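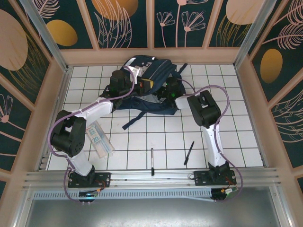
Both grippers at the opening of the navy backpack, pens still on the tiles.

Lanik wants 533 recorded examples of two arms handling a bag. The number came from a planning sheet, and I have yet to meet anyone who can tell me why it isn't 490, or twice that. Sota Amano thinks the learning system will start to generalize once there is enough variety. I think it will learn one backpack on one table very well and then fall over when it meets a second one.

Still, the work goes on most of Wednesday, and the gallery is meant to show what goes into an example before it becomes a line in somebody's results chart. Máté Vincze keeps the log. Edit Nyitrai decides which takes get kept, and her rules are stricter than mine would be: any take over 40 seconds is thrown out, even a good one. I'd keep a few of the slow ones. A system that only sees tidy work has a poor idea of what work looks like.
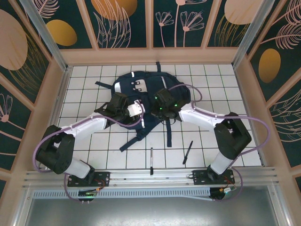 Left arm on one side of the bag, right arm on the upper right, straps spread over the tiles.

Hoi-yan Yip wrote back that I have the slow takes wrong. Most of them are slow because the operator hesitated, she says, and a system trained on hesitation will hesitate too. She would sooner see a different bag every morning. On the bag we agree.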